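## Oiling and re-oiling block worktops

Members at the Dondton end have been asking why the worktops in the shared kitchens and the bench room are treated differently from the painted shelving, and why notices go up when they are out of use. The short version is that a block top is made of many narrow strips glued edge to edge, and the strips take up and give off moisture all year round. A finish slows this down. It does not stop it.

The tops supplied for the Vanatside building came from Sjöberg untreated. Each had a first course of three thin coats of oil on every face, including the underside and the cut ends. The underside matters as much as the top. If one face is sealed and the other is bare, the two move at different rates and the board cups. Most of the warped tops returned to us over the years had a good finish above and nothing at all below.

### Movement and fixings

Wood moves very little along the grain and a good deal across it. A top fixed down hard at the front and back has nowhere to go, and in a dry winter it will usually split along a glue line. Slotted brackets are the normal answer. The screw should be snug in the slot but should not bite. Where a top sits inside a rigid surround, leave a gap on the two long sides and do not fill it with sealant, whatever it looks like – the gap is doing a job.

Heating is the main trouble at this time of year. A room that is kept cold all week and then warmed quickly for one evening is harder on a top than a room kept steadily warm. If a radiator stands directly beneath, fit a deflector shelf. 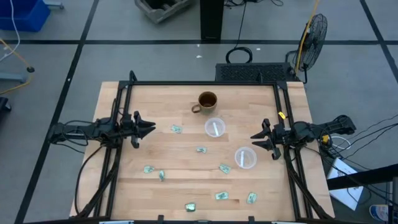 ### Re-oiling, step by step

1. Clear the top and wipe it with a cloth wrung out in warm water and a little washing-up liquid. Leave it overnight.
2. Sand along the grain with 180 grit, then 240. Do not sand across the strips, as the scratches show up dark once oiled.
3. Vacuum, then wipe with a dry lint-free cloth.
4. Apply a thin coat of Grevimon hard oil with a cloth or a short-pile roller. Leave it for the time given on the tin and wipe off everything that has not soaked in.
5. Leave for a full day. Rub down lightly with a grey pad and repeat.
6. Lay used cloths flat outdoors to dry, or soak them in water before they go in the bin. Oily cloths left in a heap can heat up and catch fire.

A sticky surface after two days means too much oil was left on. It can normally be rescued by rubbing in a little fresh oil with a pad and wiping it all off again at once.

### Stains and dents

Black marks near taps and under steel tins are caused by iron reacting with the wood. Sanding removes the shallow ones. Deeper marks need oxalic acid, used with gloves and eye protection and rinsed well. Small dents can be raised with a damp cloth and a warm iron, provided the fibres are crushed and not cut.

### Stock and dates

Oil is kept in 800 ml tins in the Dondton store, on the shelf marked 2885. Please write the date on the lid when you open one, as part-used tins skin over. The next full round of re-oiling is planned for March, and the tops will be out of use for three days in each room.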